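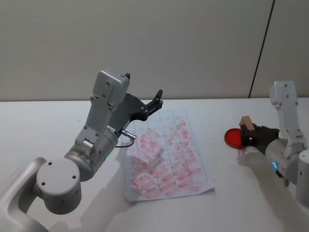

## Joint between two wall panels behind a white table: fill it, cover it or leave it?

**flatpack_fern** wrote:

Finished the back wall of the workroom over the weekend and I'm mostly happy with it. Pale grey Tollum panels, butted up, with a white table pushed against them. The wall is plain all the way across except for the one joint on the right, and that joint is now the only thing I look at. It reads as a thin dark line from the top down to the table.

The table is for paper jobs. Marking up, folding, cutting, a bit of labelling. So I sit facing that wall for hours at a time.

Options as I see them:

- run a bead of colour matched filler down it
- stick a cover strip over it
- leave it and hang something there
- take the right hand panel off and have another go at closing it up

The panels are screwed to battens, no glue, so the last one is possible but I'd have to shift the table, and the table is heavy. Panels are 3,000 long, stood upright and trimmed at the top.

What have others done?

---

**gumleaf51** wrote:

Leave it. Every panelled wall has joints. Give it a month and you won't see it.

---

**quoinkey** wrote:

I'd fill it. The line shows because the gap is in shadow and everything either side is pale. You don't need much in there, just enough to bring the surface forward so it stops being a dark slot. Use a flexible filler, not the hard stuff. Hard filler in a panel joint cracks the first time the weather turns and then you've got a dark line with crumbs in it.

Mask both sides with low tack tape, run the bead, one wipe with a damp finger, tape off while it's still wet.

---

**Marrickshed** wrote:

Disagree with filling. I filled mine in April and it looked good until winter, then it pulled away down one side. Now it's a dark line next to a slightly shiny line. Much worse than what I started with, and getting filler out of a panel edge is a rotten job.

Also is it straight? It looks to me like it runs further right at the top than at the bottom.

---

**flatpack_fern** wrote:

> Also is it straight?

I thought it was. I'll put the long level on it.

gumleaf51, I've had it up three weeks and I still see it.

---

**gumleaf51** wrote:

Three weeks isn't a month.

---

**tidewrack** wrote:

Cover strip. I know people turn their noses up at them but a narrow one in the same grey looks deliberate. Put one at the other joints too, if you've got others further along, so it looks like a pattern. Pulto do a flat aluminium one you can paint. The plastic ones go yellow.

Don't use the double sided tape that comes with it. Get a proper construction adhesive and prop the strip until it grabs.

---

**quoinkey** wrote:

The trouble with a strip there is that it stands proud right where the table meets the wall. You'd either stop it short of the table and have a visible end, or run it behind and have the table sit off the wall by the thickness of the strip. Then pencils go down the back.

---

**tidewrack** wrote:

So stop it at the table. Cut the end square and nobody will care.

---

**quoinkey** wrote:

I would care.

---

**flatpack_fern** wrote:

Update on the level. The panel edge is out by 2 mm over the height. So it does lean, though not by a lot. I trimmed the top of that panel by eye when it was getting late and I think I let it swing a bit while I was putting the screws in.

Does that change anything? Part of me thinks a strip would make the lean more obvious.

---

**Marrickshed** wrote:

It would, if you follow the joint. If you put the strip up plumb and it's wide enough to cover the gap all the way down, the lean disappears. 2 mm is nothing, a narrow strip will hide that easily.

But if it were me I'd pull the panel. It's screwed, so you've got nothing to lose except an afternoon. Back the screws out, put a level on the edge, pull it up tight against its neighbour, screw from the joint side outwards. Most people screw the far edge first and then wonder why the joint opened up.

---

**hobbling_along** wrote:

Sorry to come in from the side but can I ask about the table? I've been looking for a plain white top for paper work and everything I try has either a grain pattern or a gloss finish. Gloss is hopeless, I get the lamp straight back in my face.

---

**flatpack_fern** wrote:

It's an old Halim meeting table that I bought when an office was clearing out. The top is plain white, no pattern. Mine has gone fairly dull with use and I don't get much glare off it. No idea what they're like new. I paid 51 dollars and the delivery cost more than that.

One thing I'd warn you about with a white table is that white paper vanishes on it. If I put a single sheet down in the middle and look away I sometimes have to hunt for the edges. I've gone over to a grey cutting mat for anything where I have to line up corners.

---

**hobbling_along** wrote:

Thanks. I hadn't thought of losing the paper on it. I mostly do envelopes, brown ones, so I might get away with it.

---

**inkandglue** wrote:

I went the other way and painted my top a mid grey for exactly that reason. White shows every speck of graphite as well. I was wiping it down after every job. The only thing I miss is the light. A white table does bounce a lot of light up onto what you're doing, and I had to get a second lamp after I painted.

On the wall, I'm with gumleaf51. Leave it.

---

**tidewrack** wrote:

What did you paint it with? I did one in ordinary enamel and it stayed tacky for ages. Paper stuck to it if you left a pile overnight.

---

**inkandglue** wrote:

Pratent floor paint, thinned for the first coat. I left it 21 days before putting anything on it. The tin says much less but tin times are for walking on, not for leaving a stack of paper sitting on it. No sticking so far.

---

**tidewrack** wrote:

21 days, righto. I gave mine about four. That'd be it.

---

**quoinkey** wrote:

Back to the joint. If you do take the panel off, run a strip of pale tape down the batten behind the joint before it goes back up. Same grey as the panel if you can find it, otherwise white. Then whatever gap is left has something light at the back of it and not bare timber. It's an old trick with lining boards and it does most of the job by itself. I'd do that before any filler.

---

**Marrickshed** wrote:

That's a good idea. I'd paint the batten instead of taping it, tape lets go eventually and then it's hanging in the gap. But yes.

---

**quoinkey** wrote:

It's pinned between the panel and the batten on both sides. Where's it going to go?

---

**Marrickshed** wrote:

Fair enough. I'd still paint.

---

**gumleaf51** wrote:

All of this for one line on a wall. You could have had a calendar up by now.

---

**flatpack_fern** wrote:

Calendar would be over the joint, and the joint leans, and the calendar wouldn't, and then I'd see that.

I'm going to pull the panel. I've got a few days off so I'll shift the table and do it properly. Plan is paint the batten with whatever's left of the wall grey, put the edge plumb, screw from the joint side out. No filler, no strip. If it still annoys me after that I'll think about tidewrack's aluminium one.

Does anyone leave an expansion gap with Tollum? The sheet that came with mine doesn't mention one between panels, only at the floor.

---

**Marrickshed** wrote:

I left a hair. Thickness of a business card. The room gets hot under that roof and I didn't want them pushing against each other. Yours might be fine tight if the room stays fairly even.

---

**inkandglue** wrote:

Mine are hard up against each other and haven't moved, but it's a south facing room and it never really warms up. I'd do the card.

---

**flatpack_fern** wrote:

25 December 2018

House full of relatives so naturally I was out in the workroom. Panel is off and back on. The old screws went back in all but one of the holes, that one had stripped and I moved it down a bit and touched up the old hole.

Business card gap, batten painted grey, edge plumb top to bottom. You can still find the line if you go looking but it isn't dark any more, it's just a faint join. Much better to sit in front of.

I did mark the table getting it away from the wall. Small scuff on the back edge, and it's against the wall again so it doesn't matter.

---

**quoinkey** wrote:

Good result. Baking soda paste might lift the scuff if you ever pull it out again. Try it somewhere hidden first.

---

**hobbling_along** wrote:

Found a Halim table, by the way. Bit longer than I wanted. Does anyone know if the legs unscrew, or is the frame all welded? I have to get it round a tight corner in the hallway.

---

**flatpack_fern** wrote:

Legs on mine unbolt, four bolts each, and you need a hex key with a long handle as they'd been done up very tight. The rail underneath stays on the top. It was the rail that caught on our door frame, so measure with that included.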